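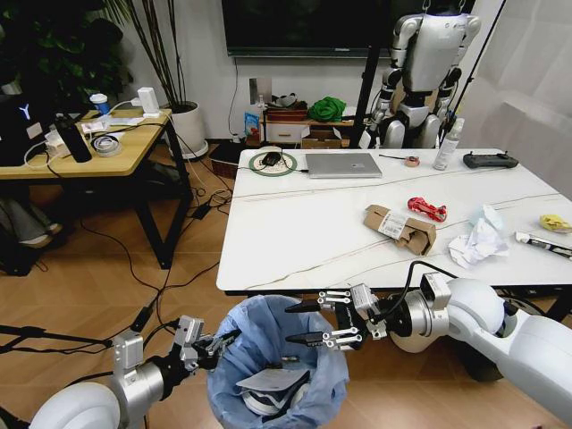
I've had Belay running on our two-armed setup for four weeks now, and I'm mostly a fan! It's a task planner: you write out a cleanup job in plain steps (pick up, carry, drop in bin) and it works out which arm does what and in what order. We came from Vaslow, where I spent half my life editing config files, so my bar was pretty low.

The best part is the replay view. You scrub back through a run and see the plan, the grasp it picked and the camera feed side by side. On Tuesday I went through 206 grasp attempts before lunch and found the same bad wrist angle over and over - I'd never have spotted that in a log. 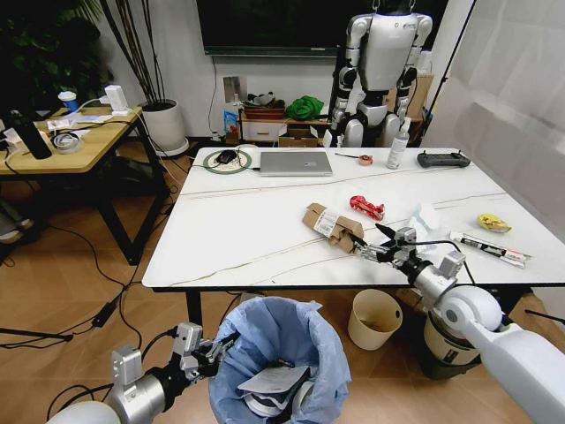
Crumpled stuff is still where it struggles. The grasp scoring likes nice flat sides, so cardboard usually scores fine, while thin plastic gets a low number and the planner keeps putting it off till last. You can change the weights by hand, but the setting is buried 4 menus deep. Hiwot Gebru on our team wrote a script for it, and I use that instead.

Also, the handoff between arms pauses for 2 seconds every single time, and support says there's no way to turn that off yet. Grr.

Would I go back to Vaslow? Nope. Four stars, and I'll bump it up if they fix the handoff.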